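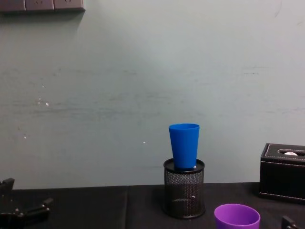
Wall paint FAQ

Does one-coat paint really cover in one coat?
Rarely. The label assumes a similar color underneath. We put Brotier matte over an old tan at our Stuvdale shop and needed two.

Is "scrubbable" a real claim?
Up to a point. Most flat paints go shiny where you rub hard — wait 13 days before you try it at all.

Do I need primer on old paint?
If the surface is sound and clean, probably not. Stores like to sell it anyway.

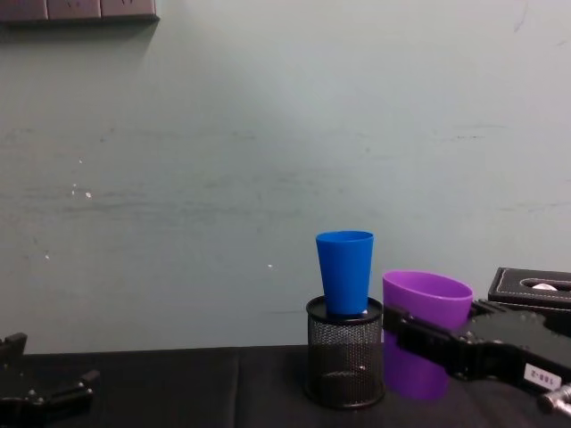
How long should I wait between coats?
Four hours in a dry room. In November, with the heat off, give it 6 and touch a corner first.

Is the Pandey stain blocker worth the extra money?
For water rings, maybe. For scuffs, try dish soap before you spend anything.

Will touch-ups match?
Don't count on it. Even paint from the same can dries a little different a year later.

Last updated 4/13/25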